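Buying the arm was the easy part

Hubert Sadowski makes his coffee in a French press that lives on top of a filing cabinet, and he insisted on filling my cup twice before he would let me take out my notebook. The filing cabinet, he told me, is where the real story of the Grumedham workshop is kept. It holds every quote, every invoice and every angry note he has written to himself since the shop decided to try its hand at automated sorting.

"People come in and go straight to the robot," he said, settling into his chair. "I understand it, I do the same thing when I visit other shops. But if you want to know what it costs to get one of these things doing something useful, you have to open the drawers and read the dull stuff!"

So we opened the drawers. The planning started one March, with a single page of figures that Hubert still keeps at the front of the first folder. There was a line for the arm, a line for the gripper and a line marked "other," and into that last line he had put $2,000, a number he now reads aloud with a sort of fond embarrassment.

"Other!" he said. "I was so pleased with myself for remembering there would be an other. Well, other was the cables, the mounting, the lights, the electrician, a week of training for two of us, and the bench, which had to be made over because the first one wobbled. I'd spent that line before the arm was even bolted down."

He had asked for quotes from two suppliers, Grekitz and Fodar, and he is careful to be fair to both of them. Grekitz came in lower on the hardware and charged separately for every visit. Fodar wanted more money up front and folded the first year's service into the price. It took him most of a month, he says, to get the two quotes onto one sheet of paper in a form where they could be compared line by line, and he recommends that everybody do this by hand, with a pencil, before talking to a salesperson again. In the end he went with Fodar, mostly on the strength of that first year.

Where he has been happiest to save is on the things the arm works with. The jobs it practices on are picking jobs, one object after another out of an open bin, and for that he has never seen a reason to order a boxed set of test parts. A green cup, a tape measure, a pair of blue sunglasses and a round silver tin do very nicely.

"You want something shiny, you want something that rolls, and you want something with an awkward shape," Hubert said. "Go look in your kitchen. Go look in your car. I had a quote in here for a kit of sample objects, $687, and I wrote one word on it and put it back in the folder, and I won't tell you the word."

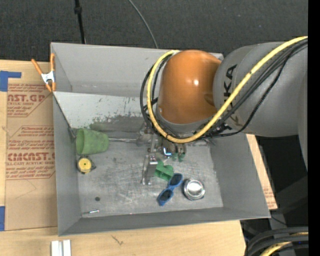 Szymon Bednarek sees the savings a little differently, and told me so over the phone a few days afterward. In his view the household odds and ends are fine for the first months, but a shop ought to set money aside from the beginning for samples of whatever it really means to handle, and for replacing them as they wear out. He would also have bought a second gripper on the first order. "Hubert thinks of a spare as something you buy when the first one breaks," he said, "and I think of it as something you buy so that you aren't sitting around waiting on the mail."

I brought this back to Hubert, who laughed and went looking for another folder. He had, in the end, put the spare gripper into next year's budget, along with a set of replacement cables and a modest sum for fingers, the parts that do the touching. Cables are what he would warn a newcomer about most. They bend every time the arm bends, and he had never once thought of them as something with a lifespan until he sat down with the service contract and read the list of what it left out.

"Read that list first," he said. "Start at the back of the contract and work toward the front. You'll have a much better idea of what you're buying."

We talked for a good while about the bin, too, which surprised me. Hubert holds that the container deserves its own line in any plan. Its depth decides how far down the wrist has to go, and the height of the sides decides how much room there is to turn once it gets there. He suggests borrowing a few different ones before the arm is ordered and measuring them against the supplier's drawings. He has the same advice for the table under it, and he would happily have gone on to floors if the phone hadn't rung.

The next decision is whether to add a second station. Kubiak has offered to quote for it, and Hubert has promised them an answer by 5th December. He has started a fresh page for the figures, and he showed it to me before I left. The line marked "other" is gone, and in its place are eleven lines in small, neat handwriting, running all the way down to the bottom margin, with one more squeezed in sideways for coffee.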